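Fifty good ones

I have now spent most of March collecting demonstrations for a robot arm that doesn't exist, and I want to get some of this down before I talk myself into thinking it all went well.

A bit of background for anyone who missed the last post. Cemura sell (well, license) a package that is supposed to learn a handling task from examples. You steer a simulated arm through the job, it records what the arm saw and what you told it to do, and after enough of these you press a button and get a policy out. The brochure says 50 examples will do. I had a free month of evenings and a deep suspicion of the number 50, so I signed up.

I'm using Trellier for the simulation side. It loads quickly, it has a decent wrist view, and the documentation was written by someone who had clearly used it, which puts it ahead of most of what I've tried.

My first batch was 75 episodes. I did them over three evenings and felt rather pleased with myself. Then I played them back at double speed and saw that I'd done the same thing 75 times. Same approach from the left, same little pause before closing the fingers, same drift upwards on the way out. If you want a machine that copies a tired man at nine in the evening, that's a fine set. The resulting policy worked nicely as long as everything started exactly where I had always started it. Move the board a little and it went confidently for the place where the part used to be.

This is the bit the sales pages skip over. They talk about how many examples, and hardly ever about how different the examples are from one another. Fifty good ones may well be enough. I've no idea how you'd know they were good until after you'd trained on them, and by then you've spent the evening.

So I threw the 75 away and started again with some rules.

Rule one was to randomise the starting pose and leave it randomised, even when it gave me something awkward. I had been hitting reset whenever I disliked the draw, without really noticing I was doing it. I only caught on when I looked in the log and found 651 resets. Every one of those was a hard case I'd quietly removed from the set, and the easy ones I kept were the ones the policy least needed.

Rule two was to keep the fumbles, provided I recovered. I'm less sure about this one. The argument in favour is that a policy which has only ever seen perfect runs has no clue what to do once it's half an inch out. The argument against is that it may learn to be half an inch out. Cemura's own forum has people swearing by both, usually on the strength of one project each.

Rule three was to stop when bored. My grasps get sloppy after half an hour and I can see it in the traces - the wrist starts to wander and I close early. There's a field in the episode notes for operator comments and I've started putting the time of day in it, on the off chance it explains something later.

With the rules in place I got to 200 episodes. It took far longer than I'd have guessed, partly because the awkward starts really are awkward. The wrist view is the only one I gave the policy, so it's the only one I let myself use, and that has been an education. You lose a lot behind your own fingers. I had been flicking to the overhead camera whenever I was stuck, which means that in the first batch I was making decisions on information the learner would never get. No wonder it couldn't copy me.

I also wonder how much of the result is down to the renderer. The shadows in my set have steps in them and a real shadow doesn't. Does the policy care? It might be using those edges as landmarks for all I can tell. Finport, who make the other package I looked at, claim their training "ignores lighting", and I'd love to see the test that shows it. I asked on their contact form and got a link to the brochure.

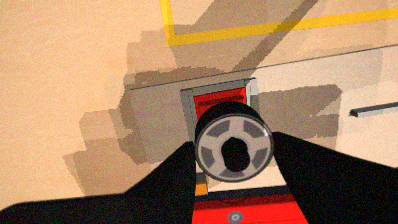
Filed under: Robots, Evenings I Won't Get Back

The round grey face with the black hole in the middle is my least favourite object in any simulator. Seen nearly end-on like that, with a black finger either side, there is very little to say how deep the thing goes, and the red block in its grey surround is mostly hidden behind it. I'd hold the view up as a fair sample of what the learner has to work with. Look at how much of it is finger and shadow.

Would I have known what to do next from a still like that, with no memory of the moment before? I doubt it. The policy gets one frame at a time in the default settings. There is an option to feed it a short history, turned off, three menus down. I've turned it on for the next run and will report back.

Results so far, for those who scroll to the end: the policy trained on 200 is better than the one trained on 75. I'm not going to give a success rate, because I haven't settled on what counts as a success and I don't trust anyone who quotes one without saying so. It copes when the board is shifted. It still dithers when the start pose is far over to the right, and I suspect I dithered there too.

Next job is a second opinion. Işık, the small open-source trainer I mentioned in January, can read the same episode files after a bit of conversion, so I can run both on identical data and see whether the fault is in the method or in my driving. My money's on the driving. The conversion script is running now and has been stuck on the same file since Monday, so don't hold your breath.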